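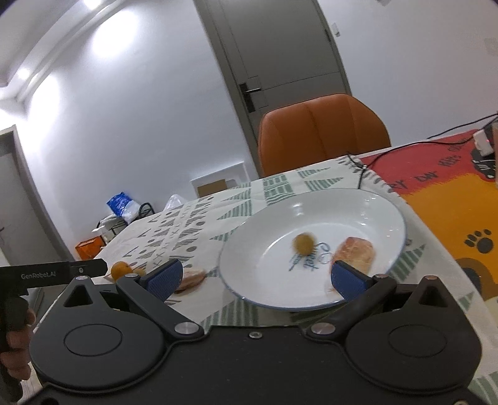 **Cliltora issues revised Nadow table linen range with new care labelling and sizing**

Sep 25, 2024 – Cliltora, the household textiles supplier, has issued a revised version of its Nadow range of table linen. The revision covers sizing, hem construction, dye fastness and care labelling. It replaces the previous Nadow specification in full and applies to all orders accepted from the date of this release.

The range now consists of 23 lines: tablecloths, runners, napkins and tray cloths. Nine of these are new. The remainder carry over from the earlier range with changes to the hem or the label, and in most cases both.

**Sizing**

Tablecloths were previously sold by finished size before washing. Customers reported that cloths cut close to the table edge lost part of their overhang after the first few washes. All Nadow tablecloths are now sold by size after washing, measured flat once the cloth has been through the wash cycle shown on its label and dried on a line. The size printed on the band is therefore the size the customer should expect in use. A new cloth will measure slightly more than the stated figure when first unfolded.

Round cloths are cut from a single width of fabric wherever the diameter allows. Larger round cloths have two side seams, placed outside the table top on a table of the matching size. The centre join used on some earlier round cloths has been withdrawn.

**Hems and corners**

Square and rectangular cloths have mitred corners. The hem is double turned and stitched with a thread matched to the ground colour of the print. On the earlier range the hem thread was white throughout, and showed against the darker patterns. Napkins keep the narrow rolled hem.

**Print and dye**

Patterns for the revised range are printed at the Phetsri works, which has taken over all Nadow printing. Repeats have been redrawn so that the pattern runs centrally on each cloth and finishes at the same point on opposite sides. This uses more fabric per cloth and accounts for part of the price change set out below.

Each dye batch is tested for fastness to washing, rubbing and light before cutting begins. Cliltora tested 1,179 cut samples while preparing the new specification. Two shades of red and one dark green did not meet the rubbing standard when damp and have been left out of the range. They will be considered again if a suitable fixing method is found.

Buyers adding to an existing set should note that the blues and the ochre have shifted slightly with the move to Phetsri. Old and new cloths in these shades should not be laid edge to edge on the same table if a close match is needed. Fabric swatches are available on request.

**Care labelling**

The sewn-in label has been rewritten. It now gives the wash temperature, the drying method, the iron setting and the batch reference, in that order. The batch reference allows a customer to order further napkins from the same dye lot while stock remains.

The advice on stains has been moved from the label to a printed card packed with each cloth. The card covers wine, oil, candle wax, tea and turmeric. It advises against hot water as a first treatment for any of them. Lestia, the stain-resistant finish offered on selected tablecloths, has its own card – cloths with this finish must not be treated with fabric softener, which reduces its effect.

Lestia is available on rectangular and round tablecloths only. It is not applied to napkins.

**Prices and availability**

Napkins and tray cloths remain at their current prices. Tablecloths and runners rise in line with the increased fabric use. A full trade price list has been sent to account holders and is available to new stockists on application.

The minimum opening order for stockists is 20 pieces, which may be mixed across the range. Repeat orders have no minimum. Mixed cartons are packed by line and then by shade, with the contents listed on the outside of the carton.

Remaining stock of the earlier range will be sold under the old labels until it is cleared. It will be invoiced separately and cannot be exchanged for revised stock.

**Notes to editors**

Cliltora supplies table, kitchen and bed linen to independent shops, guest houses and caterers. The Nadow specification sheet, swatch set and press samples can be requested from the Cliltora press office. Samples are sent on loan and should be returned unwashed.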